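Stemell Opens Kitchen Robot Training Benches to Its Meal Prep Staff

DALLOW, August 26, 2023 -- Stemell, the contract kitchen company that cooks for offices, clinics and schools in and near Dallow, is bringing robot arms into its daily prep work, and the people who run the lines are the ones teaching them. The program is called Grumance. It began as a trial at the company's Somogyi Street kitchen and moves into regular shifts there in September.

The idea came from the floor. Prep staff at Somogyi Street were asked which parts of the day they would happily hand over, and the answers came back fast: clearing and setting out dishes between batches, moving fruit and vegetables from one container to another, loading and unloading small ovens. All of that is reaching, gripping and putting down, over and over, and by the end of a shift it shows up in wrists and shoulders.

"We had people with real cooking skill spending half the morning shifting bowls," said Valter Salgado, head of kitchen operations at Stemell. "They told us so, very clearly! What I love about Grumance is that the same people now decide what the arm should learn next."

Practice takes place on white tables laid out with ordinary kitchen things: a bowl, a plate, a colander, toy and play-sized food, a toaster oven at one side. Staff set up a task, such as putting the strawberry on the plate, and work through it with the arm again and again, changing the layout between tries so that it doesn't get used to one neat arrangement.
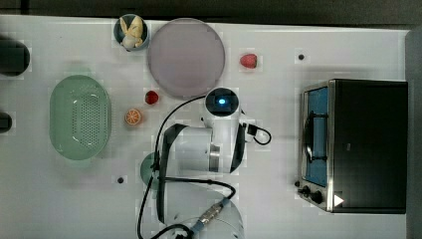 What Changes on Shift

No jobs are being cut as part of the program. Stemell has put that in writing to all 148 kitchen employees, and hours at Somogyi Street stay as they are. What does change is how those hours are spent. Each prep team will have one member per shift acting as bench lead, a new paid role that covers setting up the arm, watching its work and stopping it when something is off. Seven people have finished the bench lead course so far, and none of them had worked with robots before.

The course is short and very hands-on. Trainees learn how to start and stop the arm safely, how to lay out a task, and how to write up a failed try so that the next person understands what went wrong. That last part has been the surprise hit. The logbook now holds 2,407 entries, many of them funny and nearly all of them useful. Cooks notice things engineers don't -- how a rim catches, how a round fruit rolls away when you come at it from the wrong side, how much room you need to swing an oven door.

"I've been putting robots into workplaces for a long time, and I have never had notes this good," said Horácio Esteves, who leads automation at Stemell. "Someone on the early shift wrote me a full page on picking up a colander. We changed the way we plan that grip the same week."

The arms will start with simple table work during quiet hours, always with a bench lead present. Knife work, hot pans and anything served directly to a customer stay with the cooks. Stemell says there is no date set for widening that list, and that bench leads will have a say when the question comes up.

Practice sessions are open to all kitchen staff, including those who have no plans to become bench leads. A total of 124 employees have signed up for at least one, and extra evening sessions have been added to make room for the dish crew and the drivers.

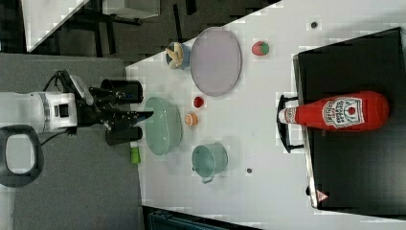
The gripper at the edge of a practice table, with bowls, a plate, a metal pot and a ketchup bottle among the items laid out.

Next Steps

Regular shifts with the arm begin at Somogyi Street in September. Stemell will share what it learns with its other kitchens at the monthly managers' meeting, and staff at those sites can ask to visit before deciding whether they want a bench of their own.

About Stemell

Stemell prepares fresh meals for workplaces, clinics and schools in the Dallow area. Its cooks, dish crews and drivers work out of several neighborhood kitchens, with Somogyi Street the largest.

Press contact: Stemell Communications, Somogyi Street, Dallow. Interviews with bench leads can be arranged on request.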